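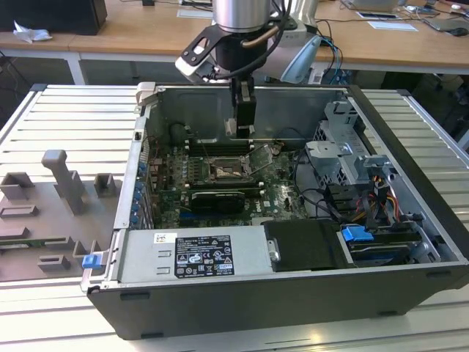

그림 3. 측면 패널을 제거하고 눕힌 데스크톱 본체의 내부. CPU 소켓의 고정 브래킷이 열린 상태이다.

자료실 > 자원순환 연구 > 논문 전문 > 4장

본문 바로가기 목차 이전 절 다음 절 참고문헌 인용하기

공유 14

4.2 본체 내부의 구성과 해체 순서

본 절에서는 폐기 데스크톱 본체의 내부 배치가 수작업 해체 순서에 미치는 영향을 다룬다. 조사 대상은 Wetton 집하장에 반입된 타워형 본체 343대이며, 이 가운데 외장 변형이 심하거나 내부 부품이 이미 빠져 있던 것을 제외하고 164대를 분석에 사용하였다. 반입 시점은 모두 5월이다. 제조사와 출고 연도는 분석 변수로 삼지 않았다. 같은 제조사의 제품이라도 케이스 구조가 서로 달라, 제조사별 구분이 해체 시간의 차이를 거의 설명하지 못했기 때문이다.

모든 본체는 옆으로 눕힌 상태에서 해체하였다. 세워 둔 상태에서는 그래픽 카드와 전원 공급 장치의 무게가 고정부에 그대로 걸리고, 나사를 푸는 동안 부품을 다른 손으로 받쳐야 한다. 측면 패널을 떼고 내부가 위를 향하게 눕히면 메인보드, 확장 카드, 드라이브 베이, 전원부를 한 방향에서 다룰 수 있다. 그림 3의 본체도 같은 자세로 놓여 있다. 이 본체에서는 녹색 메인보드가 중앙과 왼쪽을 차지하고, 오른쪽에는 회색 금속제 드라이브 케이지가 있으며, 전원 공급 장치는 아래쪽 가장자리에 자리한다.

해체 순서를 정할 때 먼저 고려한 것은 케이블이다. 메인보드와 드라이브 쪽을 잇는 케이블은 본체 중앙을 가로지르는 경우가 많다. 그림 3에서도 검은색 케이블이 메인보드에서 드라이브 쪽으로 휘어져 지나가고, 케이지 뒤에서는 노란색, 빨간색, 검은색 전원선이 나와 있다. 이런 배치에서 케이지를 먼저 들어내면 선이 걸려 커넥터가 파손되기 쉽다. 따라서 본 연구에서는 케이블 분리를 첫 단계로 두고, 확장 카드, 드라이브, 메모리와 CPU, 전원 공급 장치, 메인보드의 순으로 작업하였다. 초기 예비 작업에서는 전원 공급 장치를 확장 카드보다 먼저 분리해 보았으나, 일부 기종에서 굵은 전원선 다발이 카드 밑으로 지나가 작업을 되돌려야 했다. 이 순서는 이후 사용하지 않았다.

4.2.1 고정 방식의 구분

부품의 고정 방식은 나사식, 걸쇠식, 혼합식의 3가지로 나누었다. 나사식은 공구 없이는 분리할 수 없는 것을, 걸쇠식은 손가락으로 누르거나 젖혀서 풀 수 있는 것을 말한다. 한 부품에 두 방식이 함께 쓰였으면 혼합식으로 기록하였다. 판정은 부품 단위로 하였으므로 한 대의 본체 안에 여러 방식이 공존할 수 있다.

걸쇠식 부품은 색으로 구별되는 경우가 있다. 그림 3의 본체에서는 후면 패널을 따라 늘어선 확장 슬롯 걸쇠와 오른쪽 아래 드라이브 걸쇠가 파란색이며, 주변의 회색 및 검은색 부품과 쉽게 구분된다. 작업자 면담에서도 색이 들어간 걸쇠는 처음 보는 기종이라도 찾는 데 시간이 걸리지 않는다는 응답이 많았다. 반면 케이스와 같은 색으로 도장된 걸쇠는 나사로 오인되거나 아예 발견되지 않아, 드라이버로 억지로 벌린 흔적이 남는 사례가 있었다. 면담을 진행한 Gladys Odera의 기록에 따르면 숙련 작업자도 이 경우에는 본체를 여러 번 돌려 본 뒤에야 작업을 시작하였다.

4.2.2 CPU 소켓의 취급

CPU 소켓은 회수 가치와 파손 위험이 모두 높은 부위이다. 접점이 소켓 쪽에 있는 형식에서는 고정 브래킷을 열고 CPU를 들어낸 뒤 접점이 그대로 노출된다. 그림 3의 소켓도 브래킷이 젖혀져 있고 금색 핀이 드러나 있다. 이 상태에서 나사나 금속 브래킷이 떨어지면 핀이 휘고, 휜 핀은 메인보드의 재사용 등급을 낮춘다. Prakamlow 분류표에서는 핀 손상이 확인된 메인보드를 재사용이 아닌 소재 회수로 분류한다.

본 연구의 작업 지침에서는 CPU를 꺼낸 직후 소켓에 보호 덮개를 씌우도록 하였다. 덮개가 없으면 브래킷이라도 다시 닫아 두도록 하였다. 소켓 양옆의 메모리 슬롯에서 모듈을 뺄 때 손이 소켓 위를 지나가므로, 메모리를 먼저 분리하고 CPU를 나중에 꺼내는 편이 안전하다. 지침의 초판에는 이 순서가 명시되어 있지 않았으며, Ruddock 작업장의 의견을 받아 개정판에 추가하였다.

4.2.3 전원 공급 장치와 표시 라벨

전원 공급 장치는 개봉하지 않고 통째로 분리하였다. 내부 축전기에 전하가 남아 있을 수 있어 현장에서의 추가 해체는 허용하지 않았다. 정격과 인증 정보는 외부 라벨에서 옮겨 적었다. 라벨이 본체의 열린 면을 향하면 분리 전에 기록을 마칠 수 있으나, 안쪽을 향하면 꺼낸 뒤에 기록해야 한다. 그림 3의 본체는 전자에 해당하며, 검은 바탕에 흰 글자로 된 규격 라벨과 바코드가 인쇄된 작은 흰색 스티커가 모두 위에서 보인다. 기록은 Iner 양식에 따라 본체 번호와 함께 남겼고, 바코드 번호는 판독이 가능한 경우에만 입력하였다.

이전 절 4.1 표본의 선정 | 다음 절 4.3 부품별 분리 시간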